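Ticket 1222-143: Exported slides lose embedded fonts when opened on the Rinstead room PC
Status: Resolved
Opened: 2026-06-18
Product: Werkix document converter, version 2
Site: Gurnville

Problem
A 20-page slide deck was exported to PDF on a laptop and copied to the shared drive. On the laptop it looks fine. On the PC in the Rinstead room, headings show in a plain substitute font and the math symbols on page 2 come out as empty boxes. No error message.

Steps tried
Opened the same file in a second viewer. Same result.
Copied the file again by USB stick in case the transfer had damaged it. Same result.
Checked document properties, Fonts tab. The heading font, Negash, is listed but not marked as embedded.
Exported again with "Embed all fonts" ticked. Negash still not embedded.

Cause
The converter log has this line:
WARN 143: font Negash skipped, embedding flag not set
The copy of Negash on the laptop was an old one from February with embedding turned off. The symbols use the same font file, so they were skipped too. 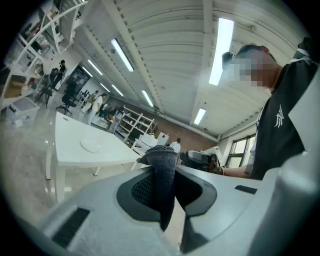 Fix
Removed the old Negash files from the laptop and installed the current ones from the shared drive. Cleared the Werkix font cache (Settings, Storage, Clear font cache) and restarted the program. The cache held 1,222 entries and took a while to rebuild.
Exported the deck again. Negash now shows as embedded subset, and headings and symbols display correctly on the room PC.

Still to do
Check the other Gurnville laptops for the old font files.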